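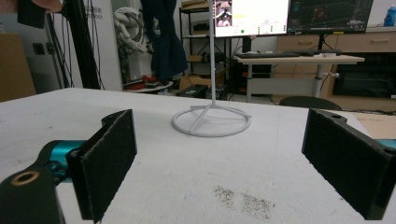 Bow Ties Move From Drawers to Tabletop Racks at Bretlow Lending Room

The Bretlow Center has changed the way bow ties are stored and lent in its Formal Wear Lending Room. Ties that were formerly kept folded in drawers will hang by their neck straps on rotating tabletop racks, where borrowers can look through them before going to the counter.

The change applies to all 202 bow ties in the lending collection. Cummerbunds, vests and long ties are not affected and will remain in the wall cabinets. Borrowers who already have a reservation do not need to take any action.

The Lending Room serves residents of Verkenbridge and students enrolled in the Center's music and hospitality courses. Most loans are made for concerts, school formals, weddings and catering work. Bow ties are the most frequently borrowed item and also the one most often returned in need of pressing, usually at the knot and along the strap where it has been folded. 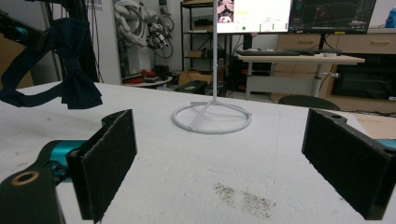 Storage was reviewed in the spring, after borrowers reported that straps were creased on collection and that similar colors were hard to tell apart in a drawer. Navy and black were the colors most often confused. Three kinds of stand were considered, and the Center selected a white model with a thin vertical pole and a ring base that lies flat on the tabletop. A dark bow tie is easy to pick out beside it, and with the strap hanging free the pleated knot and the wings can be seen without unfolding anything. The same cannot be said for the stand itself, whose base is close enough in color to a white table that staff have asked for the racks to be kept well back from the front edge.

The racks were supplied through Kokmont, which also provides the Center's garment rails. The purchase was paid for from the Lending Room's replacement budget. Lending fees will not change.

Care instructions

The following instructions have been issued to staff and student assistants and are repeated for borrowers who wish to look through the collection themselves.

Tabletops are to be wiped before ties are hung. Fine dirt shows quickly on a white surface, and felt and satin ties will pick it up if they are laid down.

Ties should be hung by the strap. They should not be hung by the clip or pinned through the knot.

Where a strap is adjustable, it should be left at the length at which it was returned. The counter will set it for the next borrower.

Ties of the same color are to be kept on the same tier. Patterned ties go on the lower tier.

The rack should be turned by the pole and never by a tie that is hanging on it.

Any tie found to be stained or fraying should be taken to the counter and not put back on a hook.

Tags have been moved from the knot to the end of the strap. Each tag carries the item number, the strap range and the fabric. Borrowers are asked to leave the tag attached until the loan slip has been signed.
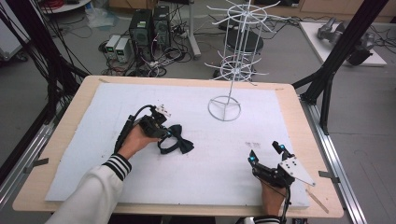 VERKENBRIDGE, July

The Bretlow Center announced that the new bow tie racks will be in use for the fall lending season, with the first loans from them to be made at the opening of the concert term. Reservations can be placed at the counter or by telephone during regular hours.

Each rack has a wire base, a central pole and two tiers of hooks, one at the top of the pole and the other about midway. The hooks radiate outward, so that ties on one side can be reached without disturbing those on the other. The Center asks that borrowers using a rack on a shared table wait until the person before them has finished turning it.

Loans are made for 12 days. A loan may be renewed once if the item has not been reserved by another borrower. Groups borrowing more than 20 bow ties, including choirs and school bands, should give the Lending Room a month's notice and provide a list of the colors required. Group orders will be packed in flat boxes and will not be placed on the racks.

The Babaei Fund, which has supported the Lending Room since it opened, will again cover the fees of students who borrow formal wear for an audition or a job interview. The fund covered over 40 such loans in the past year. Application forms are available at the counter, and a letter from an instructor or employer is no longer required. A copy of the audition notice or interview invitation is sufficient.

Donations of bow ties are accepted throughout the year. Pre-tied and self-tie styles are both welcome, in any color, provided that the fabric is sound and the strap fastening works. Items should be clean and should be handed in at the counter in a bag marked with the donor's telephone number. Donated ties that cannot be lent will be passed to the Center's sewing classes for use as practice material unless the donor asks for them to be returned.

The drawers previously used for bow ties will be refitted for collar studs and cuff links, which are at present stored behind the counter. Until that work has been completed, borrowers who need studs or links should ask for them when collecting their tie. Shirt sizes and stock are not affected.

Returned bow ties should continue to be handed to a member of staff. Borrowers are asked not to hang them back on the racks themselves, as each item must be checked and recorded before it is lent again. Ties returned outside regular hours may be left in the drop box at the side entrance, in the bag in which they were issued.

The Lending Room will close at noon for stocktaking on the last working day of July and will reopen at its usual time the next working day. Loans falling due that afternoon may be returned the next working day without a late charge.

Questions about reservations, group orders or the Babaei Fund may be directed to the Lending Room counter at the Bretlow Center, Verkenbridge.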